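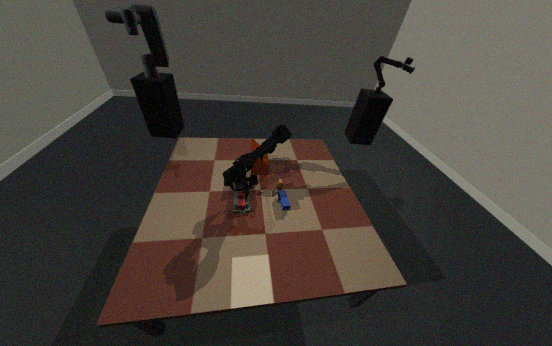
Plurura Planner 2

Motion planning and grasp selection for tabletop arms

Plurura Planner is a software package from Caltholm for planning pick-and-place work on small robot arms. It takes a model of the cell, a list of objects and a goal, and returns a timed path for the arm and the gripper. The same planner runs against a simulated cell or a real controller, and the project file does not change between the two.

Version 2 replaces the old grasp module. It also adds support for cells with more than one arm, where the arms that are not moving still have to be treated as obstacles.

What it does

Collision checking. Every link of every arm in the cell is checked against the table, the walls, the pedestals and all loose objects. You can set a separate clearance for each object. Contact between the fingers and the target is allowed only during the grasp stage.

Grasp ranking. For box-shaped parts, the planner lists the possible grasps and scores them by reach, finger clearance and the room left to lift out. Parts that stand close together are scored as a group, so a grasp that would push a neighbor is moved down the list or dropped. The full list can be viewed and reordered by hand.

Approach from above. A pre-grasp pose is set over the target at a height you choose. The arm stops there and the plan is checked again with the latest object poses before the fingers go down.
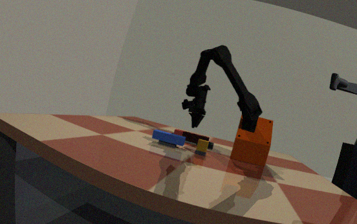

Pre-grasp pose over a block cluster, from the Blocks sample project.

Plan playback. Any plan can be stepped forward or back in the viewer. If a plan fails, the viewer opens at the first pose that broke a rule and names the two bodies involved.

Batch runs. Start poses can be shuffled from a seed and run without the viewer. The sample batch has 1,000 starts and writes one log line per attempt, with the seed, the grasp used and the reason for any failure. Paste the seed back into the viewer to replay that attempt.

Sample projects

Blocks – colored blocks on a checkerboard table, with a center arm and other arms on pedestals. This is the project to open first. Block sizes and starting poses are kept in a plain text file.

Kerr – a narrow shelf cell with a low ceiling. Useful for testing joint limits and tight exits.

Faramdale – a sorting cell with two trays and a shared work area. Needs the multi-arm option.

Specifications

Arm support: serial arms with up to 7 joints
Grippers: two-finger parallel
Object shapes: box, cylinder, convex mesh
Cell file: text, one file per cell
Object poses: typed in, read from file, or sent by your own vision system
Interfaces: command line, Python, C++
Viewer: included
Download size: 322 MB

Not included

Plurura Planner does not find objects in camera images. It needs a pose for each part, and the quality of the plan depends on the quality of that pose. Soft parts and suction cups are not supported in this version.

The planner is not a safety system. Speed limits, guarding and emergency stops must be handled by the robot controller and the cell itself.

Licensing

Licenses are sold per workstation. The multi-arm option is a separate line on the order. Batch runs on a second machine need a batch license, which does not include the viewer.

Owners of version 1 can open their cell files directly. Saved grasp lists have to be rebuilt – use the Rebuild Grasps command after opening the project. Version 1 gets fixes until the end of August.

Page updated June 21, 2026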